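The White Table

My aunt left me the table and not the house, which everyone in the family agreed was the wrong way round. It came up to the flat on a wet afternoon in November, carried by two men from Fevex who had 4 flights to climb and a good deal to say about each of them. When they had gone I walked round it several times with a cup of tea, as you might with a visitor whose coat you haven't yet offered to take.

It was white, and it had been worked at. There were grey scuffs all over the top, and faint streaks like pencil that I rubbed at with a damp cloth and then, feeling I had been rude, left alone. She had drawn up her patterns on it for the theatre at Torusau, and written her letters on it, and when I was small I was allowed to sit at the far end as long as I didn't jog it.

Her things came in a box that had once held Fuchs biscuits. There was a tin of pins, and a tape measure gone soft as ribbon, and a long white power strip wound up in its own flex. At the very bottom, in a sock, was the little white charger I had given her myself, one port above the other, the bigger one underneath.
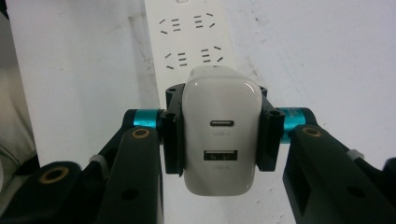
I had bought it for her when she finally gave in and got a telephone she could carry about. She rang me on it that same evening, very loudly, to ask which hole was which. I told her it was written on the front, and she said that it was written in grey, on white, by somebody of twenty, and that she would be taking it up with them. After that we spoke most nights. She would tell me what she had eaten and who had died, and what the sea was doing, and I would hold the telephone a little way from my ear and get on with the ironing (I did listen, mind you, even to the long one about the herring).

So I suppose that was why I stood there for such a while with the sock in my hand. It seemed silly to be undone by a charger when I had got through the hymns quite well, and the sandwiches, and the cousin who wanted the clock.

In the end I did what she would have done and made myself useful. I cleared the biscuit box away, laid the strip along the table where she had always had it, and went to find her lamp, the one with the green shade that she called Fliselora after a leading lady who also wouldn't stand up straight. It took me three tries to get it to balance. By then it was getting dark outside and the rain had settled in properly, and I drew up a chair and sat down, not at the far end this time.
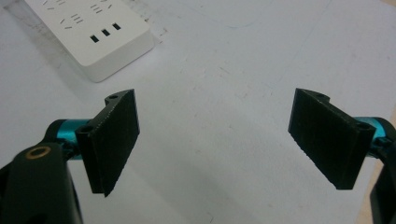 The First Letter

I hadn't written a real letter in years, and I made a poor start, with the date in the wrong corner and a blot where her name should go.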